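Una mañana de domingo en Liker, o cómo se le enseña a un robot a preparar un té

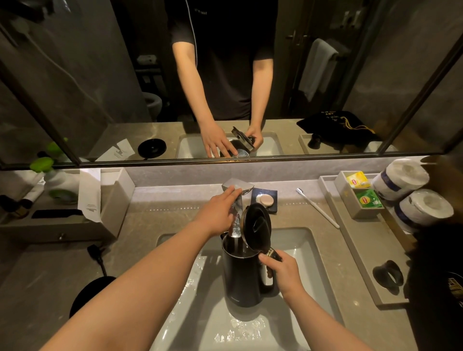 Llenar el hervidor en el lavabo, una de las tareas del recorrido.

El domingo me planté en la jornada de puertas abiertas de Liker con la idea de pasar una horita, curiosear un poco y marcharme a comer. Salí casi a las tres, con hambre y con la libreta llena de garabatos. Lo cuento ahora que lo tengo fresco, porque en el barrio ya me han preguntado varios vecinos si merece la pena ir a la próxima.

Para quien no lo sepa, Liker lleva un tiempo trabajando en robots para hoteles y apartamentos turísticos. No los que te llevan la toalla por el pasillo haciendo ruiditos (esos ya los hemos visto todos), sino máquinas con dos brazos pensadas para ocuparse de la habitación: reponer, ordenar, preparar una bebida caliente, dejar el baño decente. La máquina se llama Cornel, y el programa con el que aprende, Bringate. Tardé un buen rato en dejar de confundir los dos nombres, y por lo que oí en mi grupo no fui la única.

Entrábamos en tandas de 18 personas. A la mía le tocó a las once, con bastantes críos y un matrimonio que regenta una pensión y que venía con preguntas muy concretas: cuánto gasta, qué pasa si se moja, quién lo arregla. Yo llevaba las mías más de andar por casa.

Lo primero que te explican es de dónde salen los ejemplos. Alguien hace una tarea corriente con una cámara a la altura de los ojos, y de ahí se saca lo que hacen las manos: cómo agarran, dónde aprietan, qué mano sujeta mientras la otra trabaja. Nos pusieron la del hervidor, que parece una tontería hasta que te paras a mirarla. La mano izquierda sostiene el asa y la derecha va a la palanca del grifo, que es de esos de cascada, cromado, con el mando arriba. La tapa está abierta y el chorro cae dentro. Y en el fondo del lavabo, salpicaduras, claro, como en mi casa.

Precisamente por las salpicaduras preguntó la señora de la pensión. Le contestaron que para la máquina el agua es un incordio, que brilla, se mueve y se ve distinta según la luz, y que por eso quieren muchos ejemplos con agua de verdad corriendo. También los espejos dan guerra. En un baño con espejo grande hay dos hervidores, dos pares de manos y dos de casi todo, y Bringate tiene que entender que solo se puede coger uno de ellos. Un niño preguntó si el robot se saludaba a sí mismo. ¡Carcajada general! La chica que nos guiaba dijo que en las primeras semanas intentó alcanzar un vaso del reflejo, y que tienen la marca en el espejo para demostrarlo.

Me gustó que la tarea estuviera grabada en un baño con sus cosas por medio. Hay una bandeja con dos bolsitas de té Lipton, una amarilla y otra verde, y al lado los rollos de papel higiénico todavía envueltos; un cepillo de dientes cruzado sobre la encimera, el jabón en su platito, el cable por ahí a la izquierda. O sea, como lo tendría yo a los cinco minutos de llegar a un hotel. Según nos dijeron, de cada tarea quieren reunir 1000 repeticiones, con encimeras, grifos y hervidores diferentes. Del hervidor todavía les faltan bastantes, y de hacer camas ni te cuento.

Luego vino la parte que todos esperábamos, la de ver a Cornel moverse. Lo tienen en una sala con una encimera y un lavabo montados para la ocasión, detrás de una cinta en el suelo que los niños respetaron regular. Hizo 2 intentos delante de nosotros. En el primero cogió el hervidor por el asa sin problema, lo llevó hasta el lavabo y se quedó quieto. Pero quieto de verdad, un minuto largo. Nos explicaron que no encontraba la palanca, que ese grifo lo habían cambiado el viernes y lo tenía poco visto. En el segundo lo consiguió: abrió, esperó, cerró y volvió a dejar el hervidor en su base con una delicadeza que me sorprendió mucho. Aplaudimos todos, y el señor de la pensión el que más.

Lento es, eso sí. Yo habría hecho el té, me lo habría tomado y habría fregado la taza. Pregunté por la velocidad y me dijeron que de momento no les preocupa, que prefieren que no rompa nada y que un huésped pueda estar en la habitación sin asustarse. Me pareció razonable, aunque no sé yo si me quedaría tan tranquila con él en el baño.

También había un rincón para probar. Te colocan la cámara en la cabeza y haces una tarea sencilla, en mi caso abrir un bote y cerrarlo. Parece mentira lo que cuesta hacer con naturalidad algo que haces a diario cuando sabes que va a servir de muestra. Yo iba como a cámara lenta, con los dedos tiesos, y me pidieron muy amablemente que lo repitiera «como en casa». Por la mañana pasaron por ahí 100 visitantes y había cola hasta la puerta, así que si vais, id directos a ese rincón y dejad las charlas para después.

La última parada fue una charla cortita de la gente de Wei, la empresa que fabrica las manos de la máquina. Trajeron una desmontada y se podía tocar. Las yemas son más blandas de lo que yo imaginaba, casi como de goma de borrar, y se cambian cuando se gastan. El precio no lo quisieron decir, y mira que insistimos.

La entrada es gratuita, pero hay que apuntarse en la recepción de Liker. La próxima jornada la quieren hacer en octubre y me dijeron que para entonces esperan tener a Cornel preparando el té entero, con la bolsita y todo. Hay una cafetera junto a la entrada para los visitantes, funciona con monedas y no devuelve cambio.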